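Molleo pull-on shorts, orange. Quick review

Posted January 23, 2018

Bought these in August for a beach week in Plorkovcombe and been meaning to write something up since. Got the orange. It is ORANGE. If you want a quiet color get the one they call Tan, my friend Marisol Calloway has it and likes it fine.

Fit first. Elastic waist, pretty gathered, sits flat enough under a t-shirt but you'll see the ruffles if you tuck in. Doesn't dig. I'm between sizes and went down, no regrets. Leg is roomy.

Washing: cold, with towels, every week or so. Some 30 washes by now. Color has held up better than I expected, a tiny bit duller on the seat. Waistband still snaps back. One thread came loose at the hem, snipped it, no more trouble.

Little white tag is the one thing I'd change. Scratchy for the first couple wears. Cut it off if you're sensitive, I just got used to it.
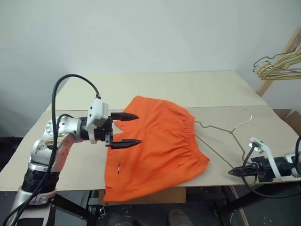
Storage, because somebody asked under my last review. Folded they take up nothing. Hanging is more annoying. On a plain wire hanger the waistband wants to slide down one side, so fold them in half over the bottom bar and leave it at that. Tried the Gidby clip hangers too (pack of 6). Those grip fine but leave two dents in the elastic that take a while to go away. Wire ones are free from the cleaners so thats what I use.

Wrinkles: some, mostly right below the waist. Lay them flat on a table, smooth from the middle out, done. Never ironed them.

Pockets are too shallow for my phone. Keys ok, wallet no.

Would buy again, probaly in Tan for work-from-home days. Four stars. Loses one for the pockets and the tag.

Edit: Seraina Wallner asked in the comments about drying. Low heat or on the line, both fine, mine didn't shrink.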